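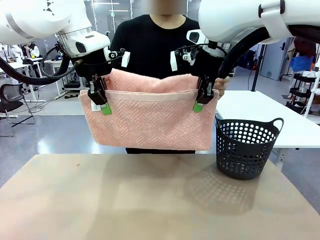 Textiles in the Home, handout 4: Folding towels, and what folding is supposed to do

Reading before the session: chapter 2 of the course reader, and the Ledesma laundry notes if you can get hold of them. Bring one bath towel from home. It doesn't need to be a nice one.

1. The claims

Household manuals have a good deal to say about folding towels, and most of them say it without evidence. You will read that folding in thirds keeps the pile soft, that edges must face the back of the cupboard, that a towel folded the wrong way wears out along the crease. I have taught this unit for a while and have yet to see a decent test of the last one. Normunds Baranauskienė went through the manuals in the Prarkow library with this question in mind and found the same advice repeated in nearly the same wording, which suggests copying.

Treat folding advice as a mix of three things: habit, shelf size, and a small amount of fact about cloth. The work of this session is to separate them.

2. What we do know about terry

Terry is a looped cloth. The loops hold water and they also hold air, so a folded towel springs back and a stack of them leans. Many bath towels have a flat woven band near one or both ends. The band has few loops or none, and on some towels it shrinks more than the rest, so after enough washes the end puckers and the two corners no longer lie square. If your fold comes out crooked, look at the band before you blame your hands.

Some makers now sell towels with a patterned weave, herringbone for instance. The claim is usually faster drying. Perhaps. Jurgita Kütt asked Nulivix for the figures behind their leaflet last August and is still waiting.

3. Finding the corners

This is the part people rush. Take a towel out of a full basket and you will nearly always have hold of the middle. Let it hang, find one corner, then run along the short edge to the next. Hold both corners at the same height with the edge pulled level between them — level, mind, and not stretched tight. A stretched edge goes slack again when you put it down and the fold shifts.

The care label is a fair marker, as it is often sewn in close to one end. Don't rely on it. Labels get cut off, and there is no agreed place for them.

4. Half, then what?

Bring one short edge over to the other, with the top layer falling away from you or towards you as you prefer. I can find no reason to favour either. After that you have a choice:

Halves again, then halves. Quick, bulky, fits a deep shelf.
Thirds lengthways, then half. Slower, with the side edges tucked in, and better on a narrow shelf.
Rolled. Popular in magazines. Takes up more room than its supporters admit.

Weight matters too. A 500 gsm towel folded three times makes a thick block, and a fourth fold is a struggle.

5. The Pilitz table

The Pilitz household survey is quoted in the reader as showing that "most" people fold in thirds. Look at the numbers. Forms went out to 1345 households and 339 came back, and the question asked how towels ought to be folded. What people do at ten at night with a full basket is another matter. Heino Lapiņa defends the survey in his reply, so read both and decide.

6. For the practical

Work in pairs. One folds, the other writes down every point where the folder stops, regrips or starts again. Swap. Do it once on a clear table and once standing up with nothing to lean on. Reet Jõgi will have the shrinkage samples out from 9.30.

Written task, one side of A4: choose one piece of folding advice and say what you would need to measure before believing it. "My mother always did it" may be used as a starting point but not as a source. Hand in to Natalia Mendoza, on paper please.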